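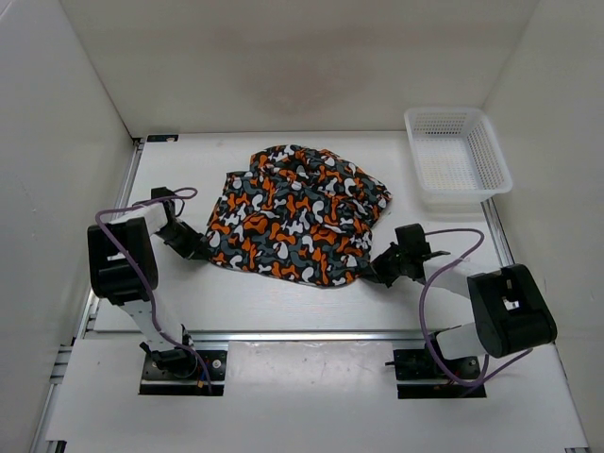 Slide 1: Camouflage print in orange, grey and white on black.

WHAT ARE WE HIDING FROM? Speaker notes, Findholm bird group winter talk

Leave slide 1 up while people find seats. Start when the tea queue has gone.

Opening
Ask who owns something in camouflage. Hands up. Ask who bought it because of the birds. Fewer hands, I expect. Ask who can name one bird they saw because of it. Wait longer than is comfortable.

I'm not against the stuff. I own a jacket. I paid too much for it and I like the pockets. My quarrel is with the claims on the label, and with the way those claims get repeated in hides until they sound like field experience.

The claim
Read out the Prorska leaflet. "Reduces visual detection by up to 91 per cent." Pause. Detection by what? A heron? A person in a car park? "Up to" is doing a great deal of work there, and so is "visual". I wrote and asked how they tested it. The reply thanked me for my interest in the outdoors.

Then the Velar catalogue, which says its cloth is "tuned to avian vision". Most birds we watch have four kinds of colour receptor to our three, and many of them can see into the ultraviolet. A print that matches dead reeds to my eye may not match them at all to a teal. Some ordinary washing powders contain brighteners that work by taking in ultraviolet and giving it back as blue, so one wash could change the thing the catalogue is boasting about. The catalogue has no page on washing.

Don't overdo this part. I don't know what a teal sees either, and someone will point that out.
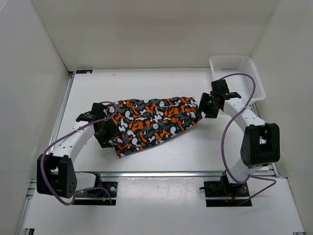 Colour, shape, movement
Three separate things, usually sold as one.

Colour first. Orange is used for some hunting wear because deer see it poorly and other people see it well. Birds are not deer. Anyone who has watched a blackbird go at rowan berries should doubt the idea that birds miss orange.

Shape is the better argument. Blotches break up an outline, and there is decent work on moths and painted targets to say so. But those were small, flat and still. A grown adult with a tripod and a flask is none of those.

Movement is what gives us away. Demonstrate: stand still at the lectern, then reach for the water. Every eye in the room will follow the hand. No print helps with that.

The Mac Giolla hide
Tell the story here, keep it short. Sunday morning, the path behind the hide, low sun. I walked it in the jacket and then in my old navy jumper, straight at the same sort of feeding wigeon. In the jacket they lifted at 44 metres. In the jumper they lifted at 44 metres. I was delighted, and then I realised it proves very little. One path, one morning, one man with a limp. The second lot had very likely been put on edge by the first.

Say that plainly. I can't laugh at Prorska for bad testing and then offer this as good testing.

What I did believe afterwards: on the bank, where my head broke the skyline, they went sooner. Below the bank I got to within 8 metres of a snipe, in the jumper, by going slowly and stopping a lot.

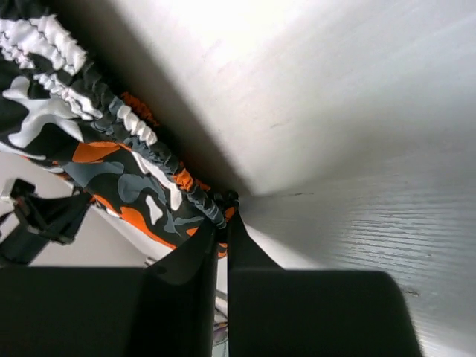 Noise gets far less attention than pattern, and I'd put it second after movement. Stiff cloth rasps at each step. Toggles tap on scope legs. Then there are straps. Look at the slide: a black strap drawn up to a knotted, gathered point on a camouflage fabric. People will argue over the print for an hour and never ask what the strap does in a wind. Tuck loose ends in. Tape anything that clicks. A roll of tape costs less than a hat, and I have yet to see it advertised as tuned to anything.

Likely questions
"But I see more when I wear mine." You may well. People who dress for it tend to sit down and keep quiet. Try 6 visits in it and 6 out of it, same spot, same hour, and write down the bad days as well.

"What about photographers' hides?" Different matter. A hide covers the hands.

"Is it worth buying?" If it's warm and you like it, yes. I'd ignore the percentage.

If there's time, read the Prorska reply in full. Lights up, raffle, chairs to be stacked by the radiator.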